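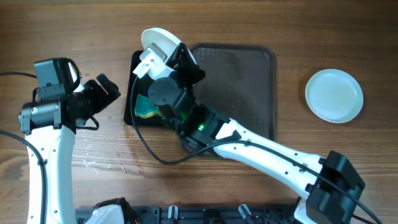 Right, a few of you asked what I do all day now that I've joined Starnine, so settle in with a cuppa, this will take me a few posts (you know what I'm like).

The short version is that we're teaching a pair of arms to do the washing up, and the way we teach them is by doing it ourselves, through them, over and over. Each go gets saved as one example. My job is making the examples.

I sit behind the table with two handles that the arms copy. It feels a bit like eating with somebody else's hands for the first week! By the second I'd stopped thinking about it, and now I catch myself reaching for the handles at home when I want the salt.

Plates are our whole life at the moment. Pick one up, get it facing the right way, hand it across if you need to, sponge it, put it on the tray. Sounds like nothing. But a plate lying flat on wood is a horrible thing to get a finger under, and everyone on the team has their own trick for it. Hòa slides it towards her first. I go in at the rim and tip.

And we had a proper disagreement about that. I thought we should all settle on one trick so the model gets a clear message. Nga, who looks after the training side, would like a bit of both, so long as each person finishes what they start and doesn't dither halfway through. Dithering is the real enemy, she reckons, and I'm a terrible ditherer.

My best session so far was 31 good examples before lunch. I was so chuffed I told the bus driver. On a slow one I might get seven, usually when I've got fussy about the sponge.

Someone asked whether we throw out the mistakes. Some of them, yes! If I drop a plate and give up, it goes in the bin pile. If I fumble it, then recover and carry on, Nga wants it kept and labelled, so the arms get to learn what a rescue looks like. I love that. I've got quite good at rescues, for obvious reasons.

Water is my favourite part and everyone else's least favourite. Dry runs are quicker and tidier, but a kitchen isn't dry, is it? So we do wet ones too, and the colour of the wood changes, and there are little shiny spots all over the place for the cameras to puzzle over. Bring your own tea towel is my advice to anyone starting.

We also shift things about between goes. Tray a bit left, second plate over there, sponge turned around. I used to put everything back in the same neat spot without realising, and Sơn very kindly pointed out that I'd made the same example up to 31 times. Mortifying. He brought me a biscuit after.

Anyway, that's the job. We're on to bowls in March and I'm told they roll. Ask me anything you like, I'll answer once I've dried my sleeves.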